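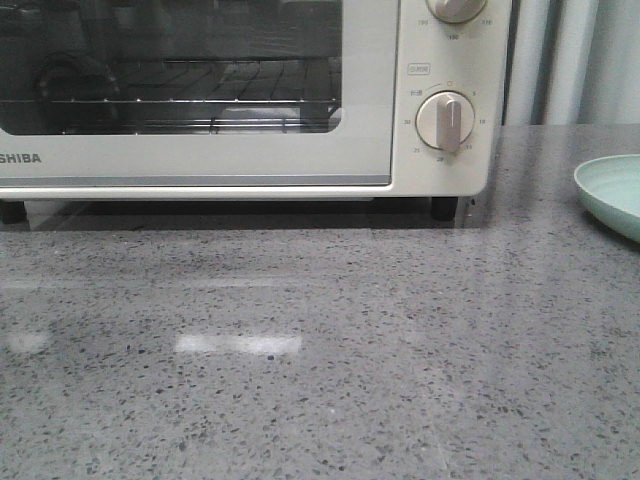 Mulugeta Kassa reckons I'm wasting my time with narrow fingers, and that anyone wanting a plate off a flat worktop should go straight to suction and be done with it. He left me quite a long comment under the last post saying so, with a bit about how a rim is the worst part of a plate to hold. Fair enough! He may well be right. But I've got two sets of fingers in the drawer and no suction cup, so fingers it is for now.

The two sets, for anyone who missed July: the Pumell ones, which are wide and a bit squashy, and the Jorik ones, which are black and stiff and come to a narrow tip. Both bolt onto the same arm with the same 3 screws (I have dropped every one of those screws behind the cooker at least once). The controller is still the old Lurkanley box with the fan that sounds like a hairdryer.

I started with the Pumells because they'd been so good with mugs. With mugs they just sort of hug the thing and off you go. Plates are another matter. The squashy pads are too fat to get under a rim that sits low, so what you get is a slow, polite shove across the worktop until the plate meets something solid. I tried coming in from the side, then from the front, then tilted over so far the wrist joint complained, and it was the same shove each time.

So on went the Joriks, and I slowed everything right down. The trick with these seems to be coming in nearly shut, stopping short of the rim, and only then opening up so one finger goes over the edge and the other goes under. If you open them too early the lower one catches the worktop and the whole arm gives a nasty little judder.

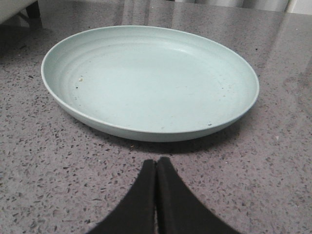
Stopping short is where the wrist camera earns its keep. With only the fixed camera I was guessing at the gap, and my guesses were rubbish, always a finger's width too far or not far enough. From the wrist you get the tips and the rim in one view and can nudge it along a hair at a time. What it doesn't cope with is shine. Polished stone throws the light back up, and my edge finder kept deciding that a patch of glare was a lovely plate. I ended up turning the exposure down until everything looked like dusk, and that calmed it.

Speed matters more than I'd thought, too. The controller lets me set a pause before the fingers close, and 500 milliseconds was much kinder than none at all, as the arm has a bit of a wobble when it stops. I'd like to try it longer, but the menu on the Lurkanley is a misery and I'd had enough by teatime.

Next job is some grip tape on the lower Jorik finger, and then bowls. Mulugeta, if you've got a spare suction cup knocking about, I'll pay the postage.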